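# Pindora

Pindora is a small collection of recipes for the shared supper, the kind where everyone turns up with a dish and you all end up swapping spoons. It began as a folder of scanned cards and has grown into 600 plain text files, every one typed up by hand and cooked from at least once. I'm so pleased with how it's coming along!

Most of the recipes come from Fitthorpe, where Sevim Kozan kept the supper club's card box going for years. She let me borrow the whole thing in April (in two shoeboxes, tied with string), and the first evening I read until past midnight. There are six different bread puddings in there. I kept all six.

## What's in a file

Each recipe is a Markdown file with a short header, then the ingredients, then the method:

```
title: Leek and barley bake
serves: 16
from: Fitthorpe
travels: yes
```

The `travels` line is my favourite - it tells you whether the dish survives a car journey. `yes` means you can carry it on your lap, `flat` means it needs a level boot, and `no` means cook it where you'll eat it.

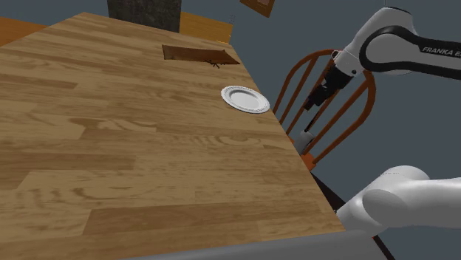
Amounts are in grams and millilitres. Where a card said something like "a teacup of rice", I kept the old wording in brackets next to my own measure, so if your teacups are bigger than mine you can argue with me about it.

## Using it

Copy the folder and open the files in anything you like. If you want a bigger or smaller batch, run the scaling script:

```
python scale.py recipes/leek-barley-bake.md --serves 2
```

It handles weights well and eggs badly. You may be asked for a third of an egg, so round up and carry on. Cooking times aren't changed at all, so keep an eye on the oven.

## Known gaps

- Puddings are very well covered, salads hardly at all.
- Allergy notes are missing from the older files. Please check the ingredients yourself.
- Three cards signed "Brabec" have no oven temperature. I used 180°C and it went fine for two of them. The seed cake is still a mystery.

## Adding a recipe

Please do! Cook it first, say how many it fed, and put your name in the `from` line if there's no place to give. I'd love to reach 1,000 and I'm especially keen on anything made with beans.

Cheuk-hei Choi wrote the scaling script and put up with a great deal of soup while testing it.

Last updated: May 2, 2019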